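Does the success rate mean what we think it means? Scoring pillow and cloth tidying with two small arms

Final project report, Ita Fitzgerald
28 July 2025

Summary

This project set out to repeat, on the department's small two-arm bench, a tidying result that the Pemo learning method is said to reach with ease. I trained one policy on demonstrations driven by hand and then scored it in several ways. The headline number depends so heavily on how you define "tidy" that I would not quote it without the definition next to it. I also think several of the claims I made in my own project proposal were too strong, and I say where below.

Background

Soft things are awkward for robots. A mug has one shape, and a cloth has as many as you care to give it. Most of the student reports I read from the Hendton lab over the past few years deal with this by picking one cloth, laying it flat, and folding it. The results look good. I was less sure they told us much, as a flat cloth on a bare floor is the easiest version of the problem anyone could choose.

I wanted a messier start: more than one object, some stiff and some limp, with things lying on top of each other. The proposal, which I handed in during February, promised that a policy trained this way would "cope with household clutter". I would not write that sentence now. Our clutter was a handful of items I chose myself.

The bench

The two arms are fixed to a rail along the front of a walled workspace, and both have a camera on the wrist. The training software is Rarnari, which handles recording and playback and leaves the rest to you. I made no changes to the arms. I did spend a good part of the first term on cables, and anyone taking over the bench should expect the same, especially on the outer side of each arm where they catch when the elbow swings wide.

The task is simple to say. From a jumbled start, the pillows should end up side by side against the back wall, with no cloth beneath them, and the cloths should be in a pile at the front.

Method

I recorded 363 demonstrations by driving the arms by hand. I drove all of them, which is a weakness. Whatever habits I have are in the data, and I know of at least one: I nearly always move the left arm first. A second driver was planned but the timetable did not allow it.

Starts were set by dropping the items in and leaving them where they fell. I believed this was random. Looking back through the recordings, I am not convinced. I stand in the same place each time and drop things from the same side, and the cloths end up towards the middle far more often than anywhere else. A proper method would draw the start positions from a list. Fitzgerald's rule for next year, if I am allowed one, is never to let the person who wants the result set up the trial.

The starts that gave the most trouble were those with cloth caught under a pillow. With a light blue cloth crumpled beneath the white pillow and a dark grey one bunched up next to it, both grippers have something soft close by, and it is far from clear which item should be moved first. I had no rule for this when I drove the arms. Sometimes I pulled the cloth, sometimes I lifted the pillow, and the policy was left to make sense of both.

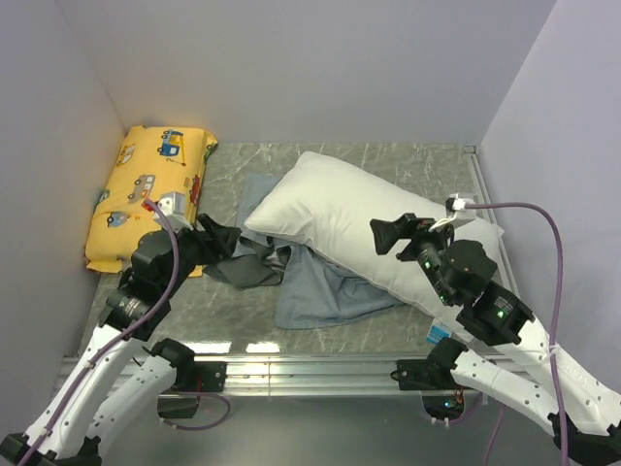 Results

Training ran for 3,000 steps per round and I kept the last saved version of each round, without picking the best one afterwards. I mention this because picking the best afterwards is common and makes any method look better than it is.

I used three scoring rules on the same set of test recordings. The loose rule passes a trial if the pillows touch the back wall at the end. The middle rule adds that no cloth may be under a pillow. The strict rule is the full task as written above.

Under the loose rule, the policy passed most trials. Under the middle rule it passed fewer than half. Under the strict rule, it passed 7 trials in the whole test set, and I would argue over two of those. All three statements describe the same policy on the same recordings. If I had written the loose rule down at the beginning, this report would have a cheerful title.

Then there is the question of what the policy is looking at. As a check, I ran nine extra trials with the yellow printed pillow swapped for a plain one. The pattern of failures changed: the left arm hesitated and often closed on nothing. Nine trials cannot settle anything, but they do make me suspect that the policy leans on that bright print as a landmark and has learnt less about pillows in general than I had hoped.

What I would not claim

I would not claim that two arms were needed. I never tested one arm alone, so the comparison in my proposal has no evidence behind it. I would not claim that the Pemo method failed either. My data came from one driver with uneven starts, and a fair test would fix both before blaming the method.

I would claim that the scoring rule matters more than any training setting I tried. Changing the settings moved the result a little. Changing the rule moved it from a pass to a fail.

Further work

Write the scoring rule before recording. Use at least two drivers and mix their recordings. Have a second person score the tests without knowing which version is running. Swap the pillow covers during training as well as testing. The recordings and score sheets are in the project folder, including the bad ones, and the two trials I would argue over are marked.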